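Utby – Bildsammlung Reißverschlusstaschen mit Papierinhalt

Stand: September
Pflege: Thilini Gunawardena
Sprache der Begleittexte: Deutsch

Kurzfassung

Utby enthält 1.765 Bilder von flachen, durchsichtigen Taschen mit Reißverschluss, in denen Papier oder Karton liegt. Es geht um das Einlegen, Schließen, Ablegen, Anheben und Umlegen solcher Taschen auf einem Tisch. Die Sammlung ist für Leute gemacht, die mit durchsichtigen und spiegelnden Verpackungen arbeiten und dafür Material brauchen, das nicht im Studio ausgeleuchtet wurde.

Ältere Bestände aus Mello wurden nicht übernommen. Dort waren Briefumschläge, Schnellhefter und Taschen gemischt abgelegt, und die Zuordnung ließ sich nachträglich nicht mehr sauber trennen.

Gegenstände

Taschen: Klarsichthülle im Querformat, Reißverschluss an der langen Seite. Die Verschlussleiste ist farbig, der Schieber hat die Farbe der Leiste. Im Bestand gibt es Rot, Blau und Grün, wobei Rot am häufigsten vorkommt.

Inhalt: Stapel aus hellem Papier oder dünnem Karton. Die Stapel füllen die Tasche fast aus, am Rand bleibt ein schmaler Streifen Folie frei. Leere Taschen kommen nicht vor. Handschriftliches und Adressen wurden vor dem Einlegen aussortiert.

Unterlage: helle Tischplatte ohne Muster.
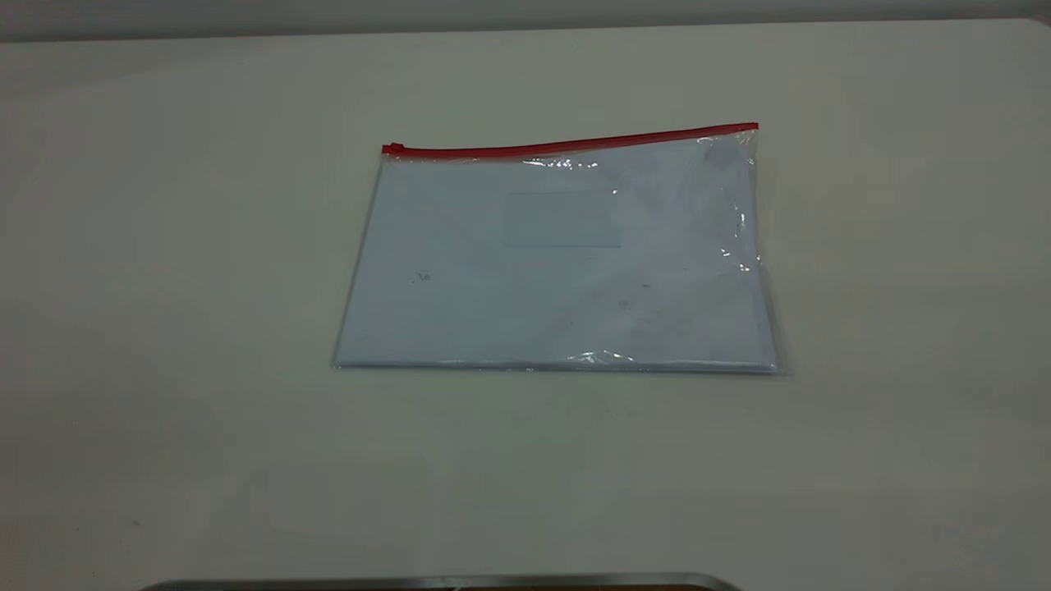

Die Taschen sind gebraucht. Die Folie hat Knicke und Falten und wirft unter Deckenlicht helle Reflexe, besonders knapp unter der Verschlussleiste, wo sie sich beim Schließen wölbt. Wir haben nichts geglättet und auch nicht abgewischt. Kleine dunkle Punkte auf Folie oder Papier gehören deshalb zum normalen Erscheinungsbild und sind keine Bildfehler. Sie werden nicht annotiert.

Ordner und Dateien

Der Bestand liegt in 9 Ordnern, einer je Füllung. Jeder Ordner enthält die Unterordner tisch und nah sowie eine Datei inhalt.csv. In tisch liegen Ansichten der ganzen Tasche mit Umgebung, in nah liegen Nahansichten. Bei den Nahansichten ist oft nur ein Stück Folie oder ein Stück der Tischplatte zu erkennen, teilweise unscharf.

Spalten in inhalt.csv:

bild: laufende Nummer innerhalb des Ordners
leiste: Farbe der Verschlussleiste, auch dann eingetragen, wenn sie im betreffenden Bild nicht sichtbar ist
fuellung: papier, karton oder gemischt
sichtbar: ganz, teilweise oder keine
reflex: ja oder nein
bemerkung: Freitext, meist leer

Der Wert keine in der Spalte sichtbar bedeutet, dass sich keine Tasche sicher erkennen lässt. Solche Bilder bleiben im Bestand. Wer nur mit erkennbaren Taschen arbeiten will, filtert sie über diese Spalte heraus. Schatten auf der Tischplatte zählen nicht als Teil der Tasche, auch wenn sie eine geschlossene Form bilden.

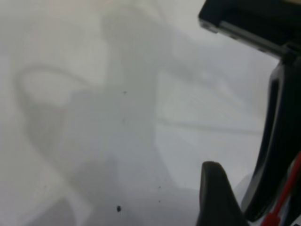 Helle Flächen auf hellem Grund waren beim Beschriften das größte Problem. Wo die Kante der Folie nicht zu sehen ist, wurde sie nicht geschätzt. In der Spalte bemerkung steht dann „Kante unklar“. Das betrifft vor allem die Ordner mit weißem Papier.

Beschriftung

Jedes Bild wurde einmal beschriftet. Ein Teil wurde danach ein zweites Mal durchgesehen, und zwar 30 Bilder je Ordner. Bei der Farbe der Leiste gab es dabei keine Abweichungen, bei reflex dagegen recht viele. Die Grenze zwischen einem hellen Streifen auf der Folie und einem Reflex ist Ermessenssache. Die Spalte reflex bitte nur als groben Anhaltspunkt verwenden.

Folgende Regeln galten:

1. Eine Tasche gilt als ganz sichtbar, wenn alle vier Ecken zu sehen sind.
2. Ist eine Ecke verdeckt oder liegt sie außerhalb des Bildes, gilt teilweise.
3. Was durch die Folie hindurch zu sehen ist, gehört zum Inhalt, auch wenn die Folie dort Falten wirft.
4. Umrisse auf dem Papier, etwa von Etiketten oder Fenstern, werden nicht getrennt erfasst.
5. Bei Nahansichten, in denen die Folie den Großteil der Fläche einnimmt, wird die Leiste aus dem zugehörigen Ordner übernommen.

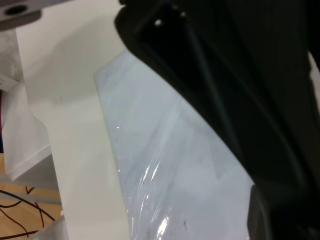 Bekannte Lücken

Taschen mit bedruckter Folie fehlen, ebenso Taschen mit Gewebeeinlage. Es gibt keine dunkle Unterlage. Stapel aus mehreren Taschen übereinander kommen nur in einem Ordner vor, und dort sind die unteren Taschen meist nicht beschriftet. Im Ordner ortner ist die Spalte fuellung durchgehend auf gemischt gesetzt, obwohl etwa 10 Bilder reines Papier zeigen. Das wird mit der nächsten Fassung korrigiert.

Nutzung

Nutzung für Lehre und Forschung ist frei, bei Veröffentlichungen bitte den Namen Utby und den Stand angeben. Weitergabe nur mit dieser Datei. Der Ordner rolier ist noch nicht fertig durchgesehen und sollte bis dahin nicht für Vergleiche benutzt werden.

Fehler bitte mit Ordnername und laufender Nummer an Thilini Gunawardena melden.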